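Gripper stops short of the tube after I moved the bracket. Re-teach everything or just the one point?

Ka-ming Yeh
posted 15/07/2022

We have a small cell that picks up a curved white tube off a perforated plate and carries it to the next station. It ran fine until I moved the bracket over by one hole to make room for a hose. I re-taught the pick point, and it still closes on thin air about one time in 9. The manual for our Corkoson arm says to "verify fixture integrity," so I looked at the fixture sternly and it looked back.
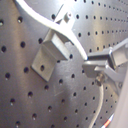 My bracket is the plain L kind, and I put it back by eye, snug against the plate. The hole in its base flange is the only one I have to work with, and the tube passes right over the upright part on its way to the jaws. The program is otherwise the same one Mollah left us. Do I have to re-teach the whole path, or is there something dumber going on? I'm betting on dumber.

Tharindu Khondokar

Re-teach it. Always re-teach it. Takes 25 minutes, bring coffee.

Sewwandi Kodikara

Don't re-teach yet. A bad point would miss every time, and yours misses now and then, so something is moving. One screw through one hole makes a very nice hinge. Push sideways on the upright with your thumb. If it turns, put a stop against the flange or drill a second hole and pin it.

Then look at the robot side, which gets forgotten since it's the part that cost money.

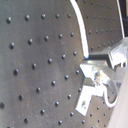 Check every screw on the jaw mounts, with a real hex key and the power locked out. We run a similar cell in Tristetstead and lost most of August to a finger that was loose by less than the thickness of a business card. Also jog slowly through the pick and watch the cable. If it goes tight before the jaws close, give it more slack and tie it farther back.

When all that is solid, teach the one pick point again and run it 25 times before you tell your boss anything.

Ka-ming Yeh

It turned under my thumb. Pin ordered. I'm leaving the manual's advice taped to the guard for morale.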